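Board index > School teams and clubs > Junior division
Sorting task: when do you stop changing the labels?

tanuki_bolt
Posts: 64
6 Apr 2025

Hello everyone. I am a helper of a school robot club in Bulthorpe. We have 17 students, from 12 to 15 years old. This year they do a sorting project for the Okabe Cup. Packages with a letter A or B must go to the basket with the same letter, red basket for A and blue basket for B.

The students decided in December that every package must have a label written by hand, with different pens and different papers. Their idea was that a printed label is too easy and the program will learn only the printer. I liked this idea very much. But now we have less time, and half of the group wants to go back to printed labels in one size. The other half says it is a kind of cheating.

My question is for people who did a similar task. At what moment do you say to students "stop, the objects are fixed now"? And do you allow the label to be sideways or upside down? The rules say only "a readable letter" and I do not know how to understand it.

Thank you in advance. My English is slow but I read all answers.

gearlash
Posts: 1411

Printed labels, one size, today. I know it is less fun. We had a team two seasons ago that kept handwriting until the end and they spent the final weeks discussing what is a B and what is an 8. They never tuned the gripper. The judges give points for packages in the correct basket, and there are no points for beautiful difficulty.

Also, shiny wrapping will hurt you more than handwriting. If the light falls on the plastic near the label, the camera sees white and white.

mchiba

Hello, Misaki Chiba here, I teach the club at Dresotel. I disagree with gearlash, with respect. For a club of this age the difficulty is the project. If they change to print now, the students who wrote the labels learn that their idea was a mistake, and it was a good idea.

We kept handwritten labels and only removed the worst ones. The students voted. A label which two people from outside the club could not read was taken off and written again. It was done in one afternoon and there was no more fighting.

About rotation: please keep it. If packages lie in a basket, they will be turned in every direction anyway.

gearlash

A vote does not make the classifier better. But okay, removing the worst ones is a sensible middle way. I would still forbid the yellow paper and the pale pens.

oldservo

What are they using for the training pictures? If it is 200 pictures on a white table and then the real thing is a full basket, neither printed nor handwritten will work. We made exactly this error with our Datesance kit. Every package alone on a table was perfect, and in a basket it was a disaster, because one label covers half of the other.

Can you show what the baskets look like when they are full? It is hard to advise without seeing it.

tanuki_bolt

Thank you, so many answers already. oldservo, you found our weak place. The first set was really one package at a time on a table, and I did not think about it. Now we want to have full baskets and hands too, since the students say the robot should learn from how a person does it.

To gearlash: the yellow paper is a sad subject – one student is very proud of it. But I will tell them your opinion.

I put three pictures of the two baskets. They are mixed in order, sorry.
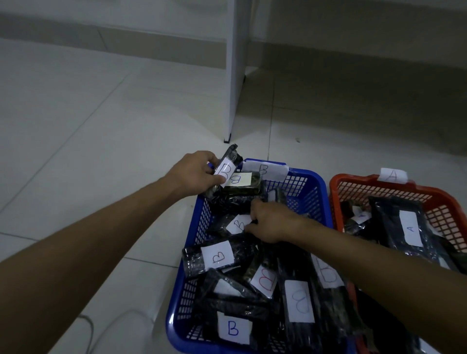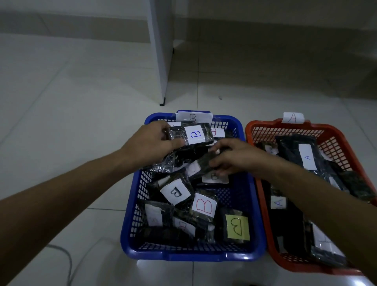
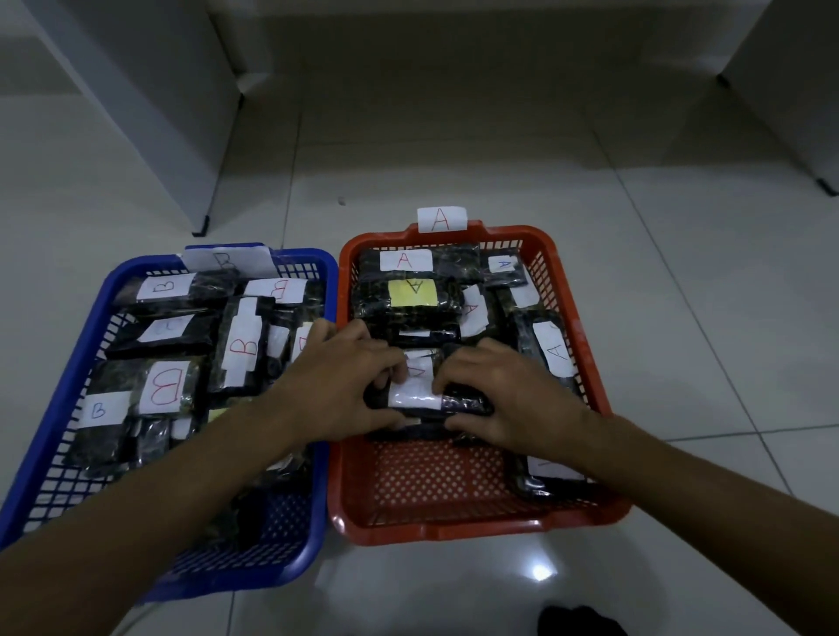 The plan for now is to do what Misaki Chiba wrote. Two parents will read all the labels, and what they cannot read will be written again. After this the objects are fixed until the competition, and I will write it on the door of the club room so that I also cannot change my mind.

One more question, if I may. The students cannot agree if the robot should look for a letter first and then take the package, or take any package and read it in the hand. The second way looks slower to me but the older students prefer it.

oldservo

Take first, read after. In a pile you will never see all letters from above. Pick the top one, turn it in front of the camera, decide. It is slow, but slow and correct gets points. Give it a third place to put the package if it cannot read anything, and try these again at the end.

mchiba

For us it was the opposite, we looked first and it was fine, but our baskets were half full. With a full one I think oldservo is right. How long is one round in your category?

gearlash

Check the rule about the third place before you build it. Last year a package outside of both baskets when the time stopped was minus one point, and we lost a medal with this. I still say print the labels.

tanuki_bolt

The round is five minutes. I did not know about the minus point, I will write to the organizers tonight and put the answer in this thread.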